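November 11, 2024
2 min read

Second day on the processor task at Brirnell. Oskari had the leader arm for the morning block and I took it after lunch. The target is 28 usable demonstrations before we retrain. Memory modules are a separate script and I am keeping them out of this set, whatever Kulside would like.

Most of my morning went into the approach. Oskari comes in fast and corrects late, and the recording keeps every correction. The policy then learns to hunt over the socket the way he does. I asked him to stop short, wait, and close the last stretch in one motion. He did it grudgingly, then did it well.

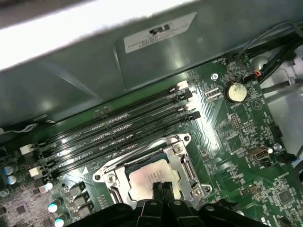
Wrist view, fingers over the processor, memory slots empty.

Grip height is still the weak point. The force readout at the leader handle lags, so by the time the operator feels contact the fingers have already pressed. I lowered the scaling to 5 percent for the final segment - slow, but the traces are cleaner. Anything with a double contact gets thrown out, including two of mine that I would have liked to keep. 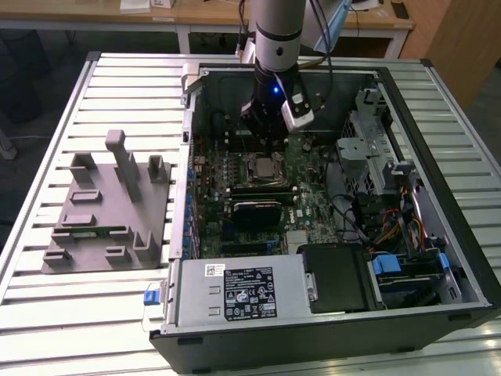

Fixture placement matters more for the demonstrator than for the robot. When I drive from the fixed view I judge depth by whatever edges I can find, and a tray that has shifted between takes throws my hand off before I notice. With the tower on its side and the gray tray to the left of it, I have the slats of the table as a reference, and I marked the tray position against them in the log. Magagula wants the position randomized from the start. I would rather have 100 consistent takes first and vary it after. We had this same argument in May.

The operator notes need a field for hesitation. At present a pause to think and a pause to let the arm settle look identical in the data.

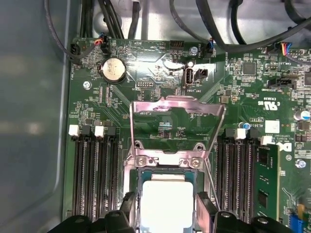
Niilo Tikkanen wrote back in the evening that we should cut the pauses automatically and stop asking operators to label anything, as they will label it wrong by the third hour. He may be right about the third hour. I will try trimming on a copy tomorrow and leave the originals alone.

2 comments · 5 shares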